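4. Lo que la gente dice de los dados cuando cree que no la escucha ningún investigador

Confieso que esta es la parte del trabajo que más ganas tenía de escribir. En la sección anterior me he portado bien y he presentado las tablas con sus intervalos de confianza, pero durante los meses de observación lo que me tenía enganchada eran las conversaciones. Las 24 sesiones del club Asley y de la ludoteca Pacheco dejaron un montón de comentarios sobre la suerte (muchísimos más de los que yo esperaba cuando diseñé la hoja de registro, que se me quedó pequeña la primera tarde) y casi todos salían en mitad de la partida, entre un turno y el siguiente, mientras alguien buscaba una ficha debajo de la silla.

4.1. La racha y la deuda

Recuerdo que participaron 40 personas adultas y que todas jugaron a Drukemine, un juego de exploración editado por Gernitz en el que cada turno empieza con una tirada. Lo elegí porque el azar pesa bastante y las reglas se explican en un rato. Además, en las dos sedes ya lo conocían de antes, y eso me ahorró el trance de enseñar un reglamento a un grupo con hambre.

Al leer las transcripciones se distinguen enseguida dos maneras de hablar. La primera es la de la racha: «hoy estoy que me salgo», «no lo toques, que va caliente». La segunda es la de la deuda: «me toca ya», «algo bueno me tendrá que salir». Sobre el papel se contradicen, claro. Si el dado tiene rachas, tras tres tiradas malas habría que esperar una cuarta igual de mala; si el dado tiene deudas, habría que esperar una buena. Pues bien, las mismas personas usan las dos en la misma tarde, a veces con dos minutos de diferencia, y tan contentas. Con las tiradas propias gana la deuda. Con las ajenas, sobre todo las del que va primero, gana la racha.

Yo venía con la idea de encontrar dos tipos de jugador y clasificarlos. Tuve que tirar esa tabla a la basura (me dolió, era una tabla muy bonita). La unidad de análisis que funciona es el turno, con su contexto: quién tira, qué se juega y cuánto lleva esperando. En febrero recodifiqué todo el material con este criterio y el acuerdo entre las dos rondas de codificación mejoró lo suficiente como para quedarme tranquila.

4.2. Dónde cae el dado

Otra cosa que no estaba en el diseño: el sitio. Hay jugadores que discuten poco el número y mucho el lugar en el que se ha parado el dado. Si queda apoyado en el borde del tablero, se repite. Si se sale del tapete, depende de la mesa: en Asley la tirada valía casi siempre, mientras que en Pacheco la costumbre era repetirla salvo que todos estuvieran de acuerdo. Ninguna de las dos normas aparece en el reglamento. Tampoco nadie supo decirme de dónde venían, aunque las defendían con una convicción admirable.

Figura 3. Cuatro vistas generadas por ordenador de una superficie de color marrón. En la segunda hay un dado azul, uno rojo y uno negro; en la tercera y la cuarta, tres dados y una tabla fina de color tostado claro.
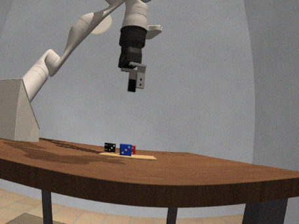
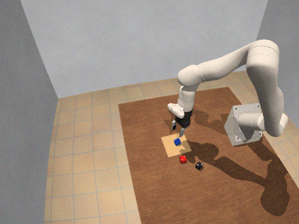
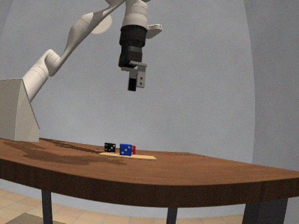
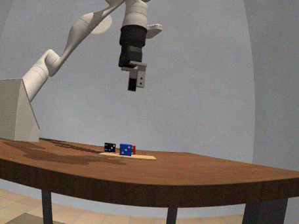

Volviendo a las normas de mesa, me parece importante que casi siempre se invoquen después de ver el resultado. Una tirada dudosa con un número bajo genera una petición de repetir; la misma tirada dudosa con un número alto genera silencio, y ya protestará el de enfrente. No creo que haya mala fe. Cuando les pregunté por ello al acabar las sesiones, la mayoría contestó con total naturalidad que la regla se aplica «siempre», y varios se sorprendieron de verdad al repasar conmigo sus propias partidas. Hubo risas, alguna excusa y una discusión larguísima sobre un dado que se había quedado encima de una servilleta.

Lo interpreto así: la regla del lugar permite negociar el azar sin tener que admitir que se está negociando. Pedir una segunda oportunidad porque no te gusta un dos queda feo, pero pedirla porque el dado tocaba el borde es un asunto de procedimiento, y a un asunto de procedimiento se le responde con otro. De hecho, los grupos que llevaban más tiempo jugando juntos tenían normas más enrevesadas y, a la vez, discutían menos. Sospecho que las habían ido puliendo a base de enfados, pero con mis datos eso no lo puedo demostrar y ahí lo dejo.

4.3. Soplar, agitar, cambiar de dado

Queda el capítulo de los gestos. De las 300 tiradas que codifiqué con detalle me interesaban los preparativos: agitar más tiempo, soplar, pedir el dado «bueno», cambiar de mano. Aparecen más cuando la tirada decide algo gordo, cosa que cualquiera que haya jugado una tarde lluviosa al parchís podría haberme adelantado gratis. Menos evidente me resulta que los gestos no desaparezcan entre quienes saben de probabilidad. Los participantes que habían calculado en voz alta sus opciones, y bien calculadas, soplaban igual que los demás. Uno me explicó que sabía perfectamente que no servía de nada y que pensaba seguir haciéndolo.

Aquí me separo un poco de la lectura que trata estas conductas como errores de razonamiento. Si le pregunto a esa persona por la probabilidad de sacar un seis, me da la respuesta correcta; el soplido no informa de lo que cree sobre el dado, informa de cuánto le importa el turno a él y se lo cuenta a toda la mesa. Por eso en el cuestionario final separé las preguntas sobre creencias de las preguntas sobre costumbres, y por eso también los dos bloques se analizan por separado en la sección 5.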